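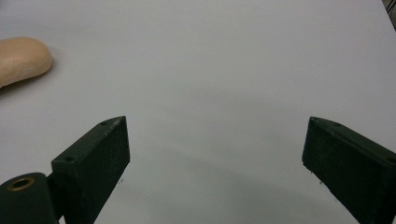

I've been meaning to write up Lateo for weeks, and then December got away from me, so apologies if you've already bought it, played it to death and packed it away with the tree. It's the new holiday record from Lumturie Kos, out on the tiny Jestbridge label, and I bought the vinyl with my own money, as I always do.

A bit of background if she's new to you. Kos made two records with the band Flestex before they split, both of them loud and kind of cranky, and I love them both. I saw the band play a room that held maybe half the people who now claim to have been there, and she sang the whole second half sitting on the edge of the stage with her shoes off. So a Christmas album wasn't what I was expecting! I put off listening for a good few days. Holiday records by singers I love have burned me before (sleigh bells on everything, a guest rapper, you know the kind).

Well, there's one set of sleigh bells on Lateo and they last for maybe four bars. The rest is piano, upright bass, a small choir that drifts in and out, and that voice, which has gotten lower and a little rougher and is all the better for it.

The whole thing runs 40 minutes, and side A is close to perfect. It opens with "Kan," which started life as the closing song for an animated short about a goose who misses the flight south. I haven't managed to see the short, so I can't tell you how it works over the credits, but on its own it's a knockout. She starts almost in a whisper, just her and two notes on the piano going back and forth, and you think it's going to stay that way, and then the choir comes in behind her on the last verse — I had to put down the potato I was peeling. My husband came in to ask if I was okay. I was fine! I just wanted everybody to be quiet.

After that come a couple of old carols done very plain, and then my other favorite, "Lights on Ferry Road," about driving home to a house where the parents have already gone to bed. It has a lovely lazy swing to it and the bass player is clearly having the time of his life. My daughter, who is 15 and doesn't approve of much, asked me to send her the link.

Side B is where I have some complaints. "Snow Again" is the obvious single and it's fine, but it sounds like it was recorded in a different year with different people, all bright and shiny with a key change you can hear coming from the next county. I skip it. Then there's a long instrumental, nearly six minutes of piano with the choir humming, and whether you enjoy that is going to depend on what you're doing at the time. Wrapping presents, yes. Driving, no, I got sleepy. The last song pulls it back, a slow waltz with a fiddle part I've been humming in the grocery store ever since.

Now, the vinyl itself. It sounds warm and full, with really quiet surfaces on my copy, and the low notes on the piano come through nicely even on my not very fancy speakers. The sleeve is thick card with a nice rough feel. But the inner sleeve is plain paper and so tight that I tore it along one edge the first time I took the record out, which annoyed me at that price. The lyrics are printed in pale gray on cream, too, and I needed my glasses and the big lamp to read them. If you buy it, swap the inner sleeve for a lined one right away.

There's a numbered edition as well, with a print of the goose from the short. Mine is number 357. The print is sweet but it's small, postcard size, and I wouldn't pay extra for it unless you're a completist (I am, so there you go). The download that comes with it has a bonus demo of "Kan" with just voice and piano, and I keep going back and forth on which version I like better. Today it's the demo. You can hear her chair creak right before the second verse.

Shipping from Jestbridge took longer than the website promised, but it came well packed, with stiff board on both sides and no bent corners. I wrote to ask where it was and got a friendly answer the next morning.

I'm giving it four stars out of five. Side A is a five and I'd fight anyone over it, side B is a three and a half with that waltz dragging it upward. If you only want one song, get "Kan" and play it late, after the dishes are done, with the big light off.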